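Teaching by Hand at Trastberg

The workshop at Trastberg is quiet in the morning. Three people work here for Arkus, and their task is to show a robot how to handle small things, again and again, until there are enough examples to learn from.

I asked the operator who leads the sessions how a day looks. "We start at eight and we make 174 recordings if everything goes well," she told me. "On Wednesday we made only 11 before lunch. The table was moved a little and we had to begin again with the calibration."

The project is called Tetoment. Its first collection had 14 tasks, and most of them were about picking up and putting down. I wanted to know if the failed attempts are thrown away. "No, we keep them and we mark them," she said. "A person who learns also sees mistakes. But the mark must be correct — a wrong mark is worse than no recording." 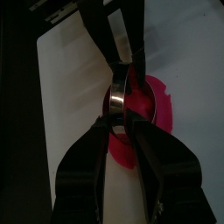

Small objects take most of the team's patience, and I asked why. The operator spoke first about the view from the wrist. "When the fingers close, they cover a big part of what you want to see," she explained. With a shiny metal ring between the black fingertips, there is also the bright reflection on the silver, and the model has to learn that it is not an edge. "I like such objects," she said. "They are difficult in an honest way."

Her colleague came to Arkus from Carrillo, where he repaired packing machines. He finds the new work slower. "Before, I wrote the movement one time," he said. "Now I must show it, and every time a little different."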